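# How a Picture Book Is Made

A picture book looks like a simple thing. It has a cover, some pages, and a story that might take you five minutes to read. Making one takes much longer than that. Many people work on it, and most of them never meet the children who read it.

The steps below go from the first idea to the book on your table. The words in **bold** are explained again at the end.

## First come the words

Most picture books start with a writer. The writer types out the whole story, which is usually short. A grown-up novel may have many thousands of words, but a picture book often has fewer than 2000. Some have no words at all.

The writer sends the story to a **publisher**. A publisher is a company that turns stories into books and sells them to stores and libraries. A person there called an **editor** reads the story and marks the parts that are too long or hard to follow. The writer fixes those parts and sends it back. This can happen many times.

## Then come the pictures

An **illustrator** is the person who draws the pictures. Sometimes the writer and the illustrator are the same person, but often they are two people who live far apart.

The illustrator starts with small pencil drawings, one for each page. These are called thumbnails. They show where the people go, where the words go, and which way everyone is facing. When the editor is happy with the thumbnails, the illustrator makes the full pictures with paint, pencils, cut paper, or a computer.

One hard part is keeping a character the same. If a girl has brown hair and a purple dress on page one, she needs the same hair and the same dress on page 14, unless the story says she changed. Illustrators make a page of notes for each character and keep it next to them while they work.

## The cover has a big job

The cover is the part people see first. It has to tell you what kind of story is inside before you open the book. A dark cover with a big moon could be a bedtime story or a spooky one. A cover full of flowers makes you expect something bright.

Look at how large things and small things are mixed on a cover. A girl standing on a daisy must be very small, or the daisy must be very big. Either way, you know that this story is make-believe. A butterfly or a few leaves can fill the space near the sides, so your eye has something to find after it has looked at the girl.

The title goes where it can be read easily. On this cover the lettering is blue and sits in the upper left corner, and the big shape behind the girl is pink.
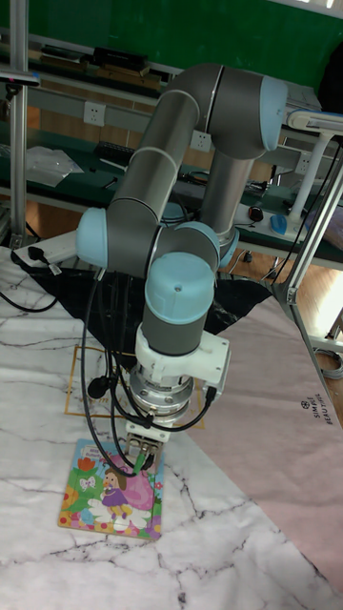 ## Printing the pages

When the words and pictures are ready, they go to a printer. Here "printer" means a whole company with very large machines, and the paper is much bigger than the paper you have at home. Several pages are printed on one big sheet.

Printing uses only four inks – blue, pink, yellow, and black. The blue has its own name, cyan, and the pink is called magenta. The machine prints them as tiny dots, very close together. Yellow dots and cyan dots make green. Magenta dots and cyan dots make purple. If you look at a printed picture through a strong magnifying glass, you can often see the dots.

A good print shop makes a few test sheets first. Someone checks them under a bright lamp to make sure the colors are right. If the purple looks too blue, the inks are changed and another test is made.

## Folding, sewing, and gluing

Each big sheet is folded again and again until it is the size of the book. The folded bunch is called a **signature**. A thin picture book may have only 2 signatures.

The signatures are put in order and joined at one side. There are three common ways to do this:

- **Staples.** The pages are stapled through the fold. This works for thin books with soft covers.
- **Glue.** The edges are pressed into warm glue, and the cover is wrapped around them.
- **Thread.** The pages are sewn together. This takes longer, but the book can be opened many more times before a page comes loose.

Last of all, a big blade trims the other three sides. That is why the edges of a new book feel so smooth.

Covers often get one more layer, a very thin sheet of clear plastic. It may be shiny or dull. It helps protect the picture from fingerprints and small spills.

## Labels on the cover

Some books get a label after they are printed. A library may put one on the front or the spine to show where the book belongs on the shelf. A store may add one with a price. The small label box near the top of the cover in the next picture has print that is too tiny to read from a distance.

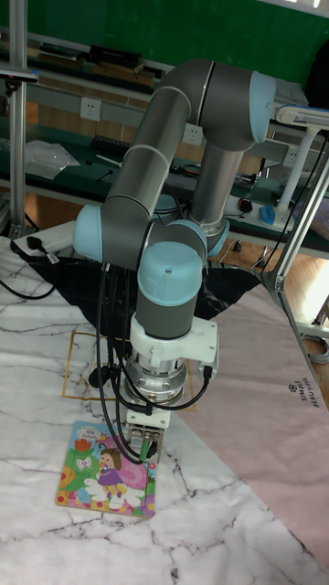 **Why are so many picture books larger than other books?**

Big pages give the pictures more room. They also help when one person reads aloud and other children look on from the side. Small picture books are made too, often for very young children who want to hold the book themselves.

## Taking care of a picture book

Lay the book flat on a clean table when you read it. Turn each page from the top corner, and go slowly. If a page tears, tell a grown-up and keep the piece. Ordinary sticky tape turns yellow after some years, so libraries use a special kind.

Keep books out of strong sunlight. Sunlight fades ink, and the reds and pinks usually go first.

## Words to remember

- **Publisher:** a company that makes and sells books
- **Editor:** a person who helps a writer make a story better
- **Illustrator:** a person who makes the pictures
- **Signature:** a large printed sheet, folded into pages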